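Flider Young Readers – Things on Your Desk

The pencil case: a small bag with a big job

Updated Aug 28, 2021

Do you have a pencil case? Most school children have one, and many grown-ups too. It travels in the school bag, it falls on the floor, it gets ink on its inside, and we do not think much of it. Today we will look at it properly. We will see what a soft case is made of, how its zip works, and how to pack it well.

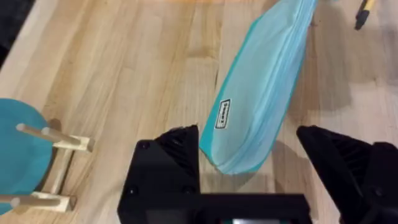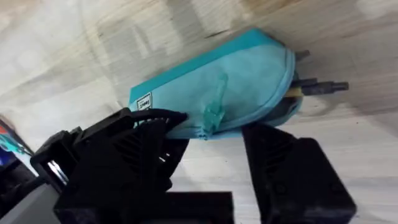 A soft bag in blue-green colours, lying on the wooden table (first picture) and lifted up, with dark ends sticking out of it (second picture).

What do we call this colour?

The colour between blue and green has several names. A pale one is often called aqua, like water. A strong one is called turquoise, like the stone. A darker one is called teal, and this word comes from a small duck, the teal, which has feathers of such a colour near its eye. If you look again at the bag you can find a paler part and a stronger part. Which name would you give to each of them?

Flat and round

A soft bag has no shape of its own. When there is almost nothing in it, it can lie flat like a sock. When you put things in, it takes the shape of the things. A metal tin cannot do this. It is the same size when it is full and when it is empty, and so it takes the same place in your school bag on every day of the year.

But the tin is better in another way. If you drop a heavy book on a tin, the pencils are safe. If you drop the same book on a soft bag, the lead inside a pencil can break, and you will not know it until you sharpen the pencil and the point falls out, and then the next point falls out too.

A soft bag also gets creases, which are the little lines and folds where the material has been bent. Cotton has creases, plastic has creases, your own hand has them. In a bag they are nothing to worry about.

How a zip works

Look closely at a zip on your own case. It has two rows of small teeth, one row on each side of the opening. Each tooth has a little bump on one face and a little hollow on the other face. When the slider goes along, it pushes the two rows together at just the right angle, and every bump goes into the hollow of the tooth opposite. When all of them sit like this, you can pull at the sides of the bag and the zip stays closed.

When you move the slider the other way, a small wedge inside it pushes the rows apart. A wedge is a shape that is thin at one end and thick at the other, like a slice of cheese.

Some zips have no separate teeth. They have a thin plastic spiral on each side, like a very small spring, and the loops of the spirals hold each other. These zips bend easily, so they are good for a bag with round corners.

If your zip is hard to move, do not pull with all your strength. Look first if some cloth or paper is caught in it. Take it out gently, moving the slider a little back and a little forward. Then rub the teeth with the point of a soft pencil. The grey powder from the pencil is graphite, and graphite is slippery.

What lives inside?

Here is what the children of the Mesteo after-school club told us they carry:

pencils, ordinary and coloured
a pen, or many pens
felt-tip pens
a rubber
a sharpener
a short ruler
a glue stick
old sweet papers (we were surprised by how many!)

The club made a small contest in October. Everyone emptied the case on the desk and the pens were tried on paper, one after another. In one case there were 17 pens, and most of them did not write any more. The owner had carried them to school and home again for the whole year.

Long things and short bags

Some things are longer than the case. A new pencil is a long thing, and so is a paintbrush. If the bag is too short, the ends will stick out and the zip cannot be closed to the end. You have these choices:

Put the long things in from corner to corner. The line from one corner to the opposite corner is called the diagonal, and it is always longer than the side. Try it with a ruler on a sheet of paper and you will see.

Leave the zip a little open and let the ends come out. This is fine on a desk. In a school bag it is not so good – the pens can slide out and the points can draw on your books.

Use a longer bag for the long things.

How to pack it

First take everything out. Turn the bag over a bin and shake it, so the shavings and the crumbs fall out.

Try every pen on a piece of paper. If a pen makes no line after a few turns, it can go. Put the caps back on the felt-tips until you hear a click. A felt-tip without a cap will dry because the water in the ink goes into the air.

Lay the long things in first, all in the same direction. Then put the small things in the room that is left. The sharpener likes to hide at the bottom, so some children keep it in a small pocket. If you have a glue stick, check that its lid is really closed. Glue on a zip is a sad thing.

Close the zip slowly with one hand, and with the other hand hold the end of the bag.

How to wash it

Many cloth cases can be washed by hand, but look for the washing label inside and ask a grown-up before you start. Use lukewarm water and a drop of soap. Open the zip, turn the case inside out and rub it softly. Ink often does not go away completely. Then let it dry in the air with the zip open. Do not put it on a hot radiator if it has plastic parts, they can go out of shape.

A plastic case is easier. You wipe it with a damp cloth and then with a dry one.

Is your name on it?

In a classroom many cases look the same. A name label helps. At the school in Jekbridge the lost property box had 20 pencil cases at the end of the year, and only a few of them had a name. You can write on a piece of cloth tape and ask someone to sew it on, or you can use a sticker, or tie a ribbon on the zip in a colour that you like.

Something to try

Take a sheet of paper and your own case. Draw the case when it is empty and flat. Then fill it with all your things, close it, and draw it again from the same side. Measure both drawings with a ruler. Did it become shorter when it became fatter? With some bags it does! Write your measurements under the drawings and compare with a friend who has another kind of case.

New words

crease – a line made by folding
diagonal – a line from one corner to the opposite corner
graphite – the grey material in the middle of a pencil
slider – the part of a zip that you move
wedge – a shape thick at one end and thin at the other

Next in Things on Your Desk: Why does a rubber rub?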